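Naltholm Laundry Set: read me first

Version of October 5, 2022. Maintained by Antigoni Triantafyllou and Abbas Yazdani.

What is inside

The set has 300 recordings of two-arm work on mixed laundry. Both arms are driven by a person, and each arm has its own wrist camera. Of the recordings, 83 are marked "failed" in the file labels.csv. Please do not remove them before you read the notes, they are the part we learned most from.

Can a machine do the laundry yet?

In our opinion, no. Lifting one cloth from a pile is mostly possible. The difficulty begins when two pieces come up together, or when a sleeve stays under something heavier. A person feels this with the fingers and shakes the cloth. Our policy, trained in September, continues as if it holds one piece.

Folding is not part of this version.

Known problems

Timestamps of the left wrist camera are late by one step in folder 04. Dark fabrics are labelled less carefully than light ones.

Use

Free for research. Questions about the labels go to Abbas, all other questions to Antigoni. A typical moment of the sorting task:

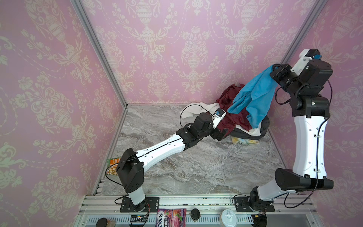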